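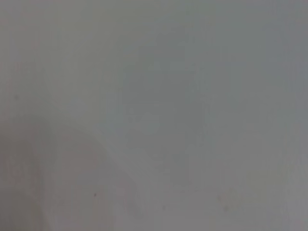

The Drinks Table, Revisited

Readers of last month's newsletter will recall that the drinks table was to be "sorted out by August." It is August, and the drinks table has been sorted out in the sense that it has moved. It now stands along the wall by the coat hooks, out of the path of the door, which used to open into the elbow of whoever was pouring.

The other change is the end of bottles. Barış Gökçe went through the recycling for the spring and came up with 134 plastic ones, most of them a third full, and a few old enough to have opinions. He put the total on the whiteboard in red marker and left it there until people got the message, then for another two weeks because he couldn't find the eraser.

So we have a Skevero. Mortimer Kapoor argued long and hard for the Kedberg, which is bigger and comes with a lid that locks, though he was never able to say who he wanted to lock out of the lemonade. The Skevero won on price and on being in stock. With tax and delivery, the new setup (dispenser, stand, mugs, tray) came to almost $160, and the receipt is in the blue folder for anyone who enjoys receipts.
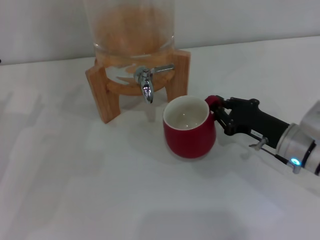
Filling it is simple, and we've already had several ways of doing it wrong. Mix the batch in the big Gisler pitcher first and pour it in from the top. Do not put powder in the dispenser and add water on the theory that it will mingle. It sits at the bottom and comes out of the tap as a kind of paste. Anything cloudy and orange, like the batch in there with the red mug in front of it, needs a good stir before the afternoon crowd arrives. Check that the lever is closed before you pour, too. One member of the setup crew, who has asked to be left out of this newsletter, filled it with the tap open and watched the floor for quite a while before making the connection.

The wooden stand has been praised by everyone and wiped by very few. Wood and sugar get along too well. A damp cloth over the ring and the legs at closing, then a dry one, and we may still have a stand next year.

Mugs go right under the spout, please. The short distance between "near the spout" and "under the spout" has cost us 3 rolls of paper towels. Rinse your mug when you're done and put it upside down on the Sterkus rack, where there is room for all of them if you don't lay yours on its side.

Requests for flavors go on the sheet by the sink. "Beer" has been noted, again, in what looks like the same handwriting. Barış has the September batches covered, and Mortimer is down for October, with a ginger recipe he describes as "assertive." Bring your own water.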